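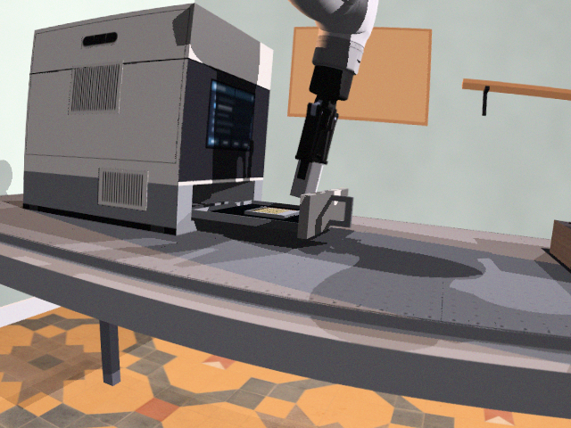
Plollcombe, November 29, 2022

Minutes of the meeting of the Plollcombe and Dornness local news group

Aurelia Nägeli in the chair. Apologies had come in from the Dornness evening reporters, who were at the planning hearing and sent their good wishes.

1. Welcome and last minutes

Aurelia thanked everyone for turning out on such a wet evening, and said how pleased she was to see both newsrooms round one table again after a summer of talking by email. The minutes of the last meeting were agreed, with one change: the piece on school bus routes was a joint effort between the two towns and should have been written down as such. Our apologies to the Dornness side, who had put a great deal of work into it.

2. The Nanik archive

Most of the evening went on this, and rightly so. For anybody who has missed the earlier meetings, Nanik is our shared store of public records – council spending, licensing decisions, rent figures and so on – that either newsroom can search before starting a story. It now holds 278 sets of records. The search page is a good deal quicker than it was, and several people said kind things about the new way of sorting by parish.

The trouble is with labels. The two newsrooms have been naming things differently, so that a search for "highways" misses everything Dornness has filed under "roads", and the other way about. There was a long and good-natured discussion of which word readers use. It was agreed to keep both and let the search treat them as the same, and to do likewise for "refuse" and "bins". Aurelia will draw up a first list of such pairs and send it round for people to add to.

It was also asked whether records should show who first obtained them. The feeling was strongly in favour. Where a record came from a freedom of information request, the request and the reply will both be kept beside it, with private addresses taken out beforehand.

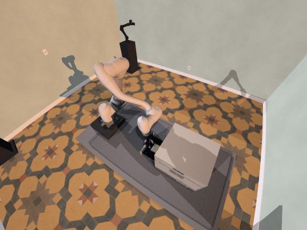

Robot arm and off-white appliance on its mat

3. Hosting

Our present agreement with Chauvin runs out in January. They have offered to renew on the same terms for the archive and to put up the price a little for the two news sites. Some of us felt that we ought at least to ask elsewhere, and others pointed out (quite fairly) that Chauvin have always picked up the telephone when something has gone wrong, including on election night. It was agreed to ask them for the new price in writing, with the cost of backups shown on its own line, and to settle the matter by email once it arrives.

4. Corrections

A reader in Plollcombe had written a very courteous letter asking why a corrected chart on the allotments story carried no note saying that it had been changed. She was right, and Aurelia has written to thank her. From now on, any chart or table altered after publishing will have a dated line beneath it saying what was altered, and the older version will be kept in Nanik. Spelling slips in the text can still be put right quietly, but figures may not be.

5. Training

Eight people have asked for the spreadsheet session, and there are five laptops that can be relied upon, so there will need to be some sharing. Aurelia offered to bring her own as well, and to begin with the very basic things – sorting, filtering, what to do with a column of dates that will not behave – before going on to maps. Anyone who has never opened a spreadsheet is every bit as welcome as anyone else, and she asked for that to be minuted.

6. Any other business

The web feed from the Dornness site has been dropping pictures from its story summaries. It will be looked at together with the search changes.

Thanks were given for the ginger cake.

Next meeting in January, place to be confirmed by email. Items for the agenda to Aurelia, please, before the holidays if at all possible.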